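FOR RELEASE 6/8/20

Hawthorne Opens Home Bar Prep Classes in Drernville

DRERNVILLE - Hawthorne will begin teaching basic drink prep at its Furkico kitchen this month. Students learn to cut citrus on a wooden board and use a muddler.
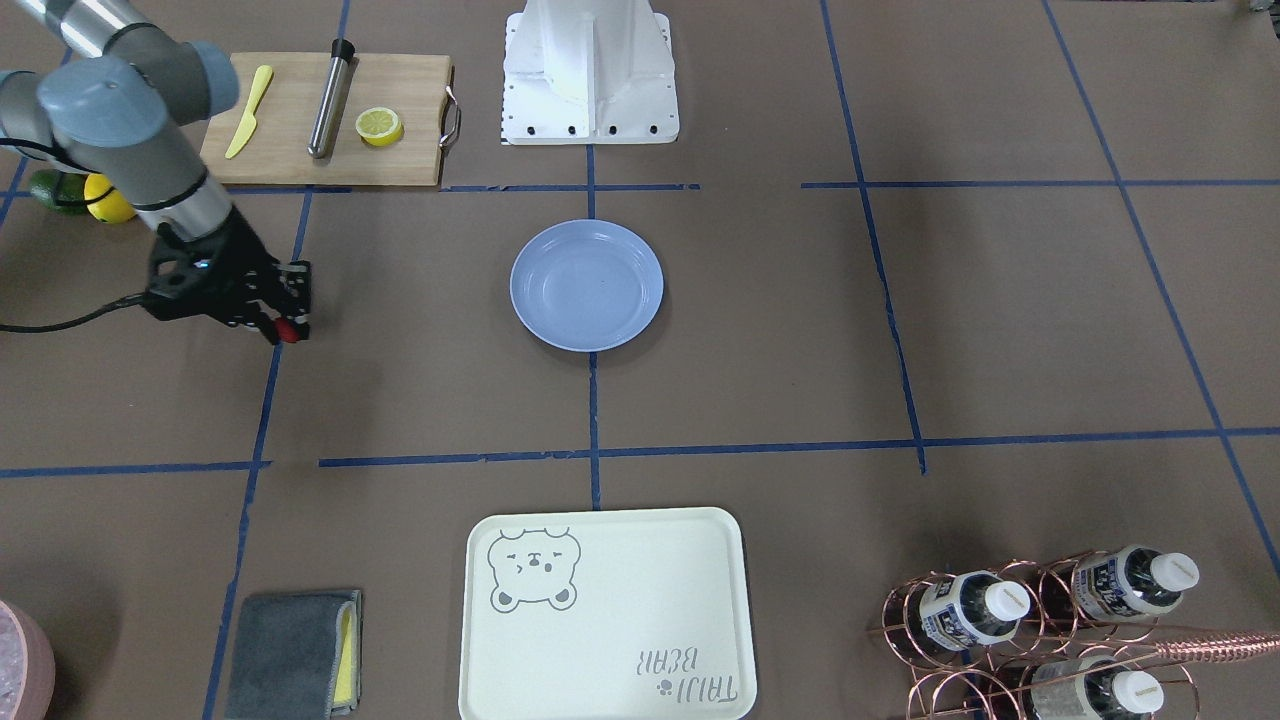
Each class runs 2 hours and is taught by Mireille Bodin. Lemons and cutting boards are supplied.

"Most people start with too much stuff on the table," Bodin said. "We spread it out first and then decide what stays." 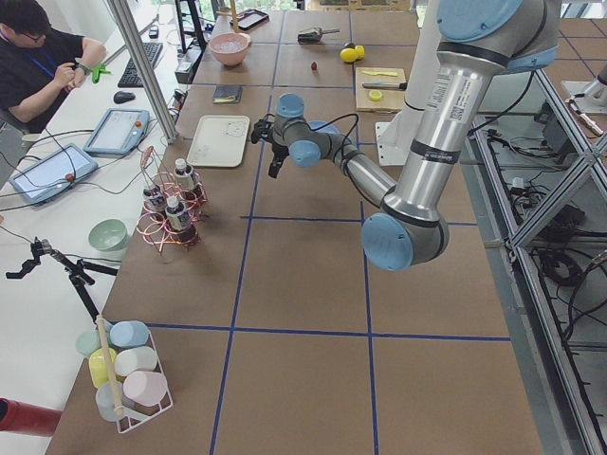
Table Layout

Students work at a table marked off with blue tape. The lines help them keep fruit, knives and bottles in their own spots.

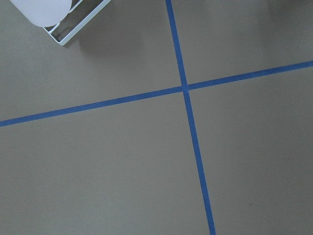 Vutusano is paying for the first 1000 seats. Hawthorne plans to add 2000 more in January.

Trays, a bottle rack and cleaning cloths stay at the table for the next class. 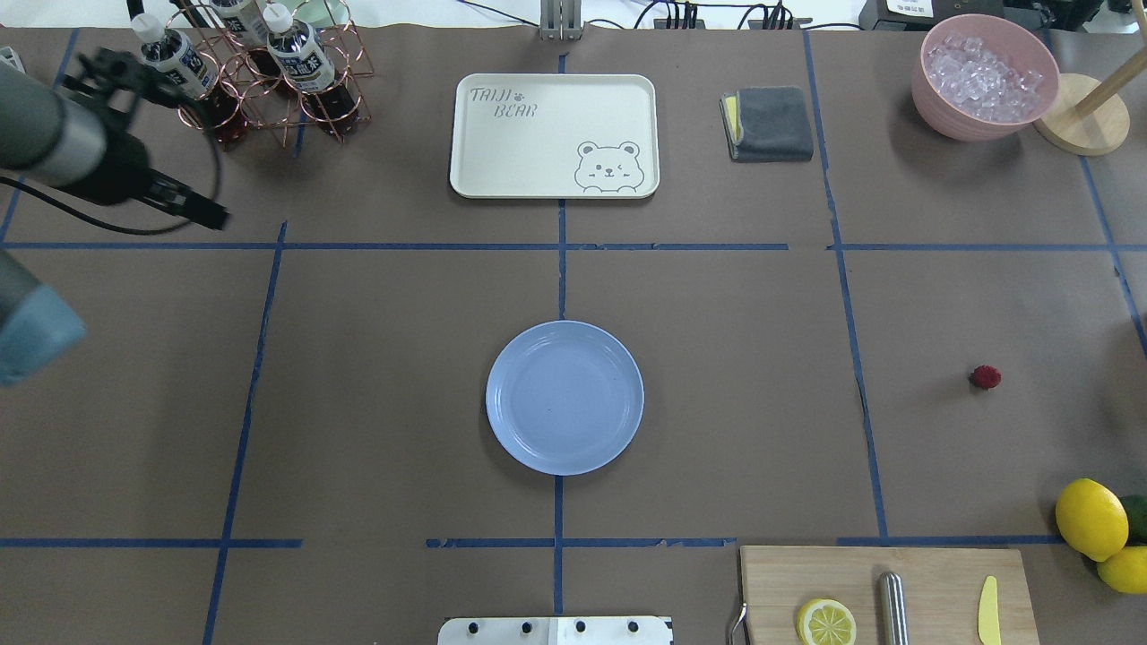
Do students need to bring anything?
Only an apron. Sign-up is at the Furkico front desk.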